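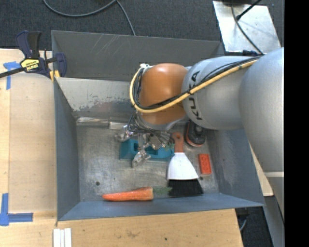 3.2 Objects in the bin

The household objects for this part of the study were collected in Gotadow and Chuensuk in June. We asked the families to give us things which they usually keep in a drawer, on a shelf or under the sink, and which they did not mind to lose. In this way 31 objects were obtained. They differ strongly in shape, and several of them consist of more than one material.

Figure 3. Part of the collected objects in the sheet-metal bin, among them a hand brush and a teal-blue plastic object.

The hand brush in Figure 3 shows the difficulty well. Its handle is reddish-orange and has a hole for hanging, the body is white and becomes wider toward the front, and the bristles are black. A person who sorts by color can therefore place it in three different groups. The teal-blue object has a single main color, but its two ends are not alike: one is blocky and the other is tapered and rounded. In the Relik list, which we used as the starting point, such objects are described by one color word and one shape word only. We kept these two words and added a free field of up to 40 characters.

The grey bin was preferred to the white tray of our earlier work in Vekano, where pale plastic parts were hard to separate from the background. The order of the objects was not fixed. Small pieces were left where they fell, also when they were partly covered by larger ones.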